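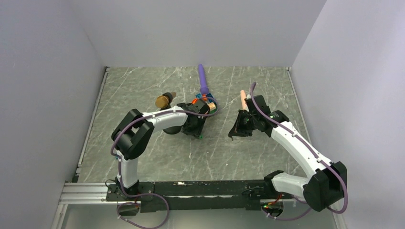 I've been reading the thread on marble-pattern tops since February and I still don't buy half of what gets said in it, so I'll take the last message point by point. First, the claim that a marble print "hides everything." Hides what, exactly? Crumbs, maybe, and only if the crumbs are the color of the print. Gray with thin white veins, like the tabletop in the picture, is the version everyone on this list seems to want, and the purple thing standing up near the middle of it isn't hidden from anybody. Put a beet slice or a dropped vitamin on a top like that and I'd expect you to spot it from the doorway. Flour is another matter. Flour goes straight into the veins as far as the eye is concerned, and you find it later with your sleeve.

> On 30 Apr 2023 a list member wrote:
>
> We did the whole bench in the Rokomell gray marble film and I can't
> recommend it enough. It hides everything, it wipes clean in one pass,
> and from two steps back nobody can tell it from stone. We laid it
> right over the old top in an afternoon. Seams are invisible if you
> take your time. I did look at the Keltus boards but they were more
> money and I don't see what you get for it. Also you don't need any
> sealant at the back, the film turns up the wall by itself if you
> warm it a little. Would do it again tomorrow!

Second, "wipes clean in one pass." With what, and after how long? My first piece of Rokomell wiped clean in one pass too, the week I put it down. By the second winter there was a dull patch the size of a dinner plate where the kettle lives, and no cloth I own made any difference to it. I tried dish soap, then baking soda (a mistake, it scratches), then the Firkitz spray that someone here swears by. The spray made the rest of the bench shinier and left the patch as it was, which if anything made it easier to see. If yours looks the same after two winters, write back and I'll eat my words.

Third, the seams. The roll I bought was narrower than my bench is deep, so I had a join running lengthwise. You can match a plain gray across a join. You can't match veins unless the pattern repeats where you need it to, and on my roll the repeat was such that I would have had to throw away most of a second roll to line them up. I didn't. So I have a vein that sets off toward the window and stops dead. I stopped minding after a month, but "invisible" it is not.

Fourth, the back edge. I would really like people to stop telling newcomers they can skip the sealant. A top that meets the wall in one clean straight line looks very good, I agree, and I understand not wanting a bead of goo along it. But film turned up a wall with a hair dryer wants to go flat again. Mine let go along 15 inches of its length behind the dish rack and I only noticed when the paint started to bubble. Run the sealant. Tape both sides, pull the tape while it's still soft, and the line comes out straight enough.

As for Keltus, I have no love for them either. I had two sample boards here and the pattern is better, finer veins and no obvious repeat, but the edge strip that came with one of them had lifted at the corner before I'd done a thing to it. The shop (Antunes, the branch by the rail crossing) said that was only the sample. Maybe so. I'd want to see a full-size one that has been cooked on for a year before I paid for it, and they didn't have one to show me.

What I'd ask from anyone posting a result to this list:

- how long the top has been down
- which bit gets the most use, and what that bit looks like now
- whether there's a join, and where
- what you clean it with

I have 13 messages saved that call one of these tops "fantastic," and 10 of them were sent within days of laying it. That's a review of the roll. I'm still looking for a film that survives a kettle, so if you have one, I'm listening. Color doesn't matter, I'd even take the beige.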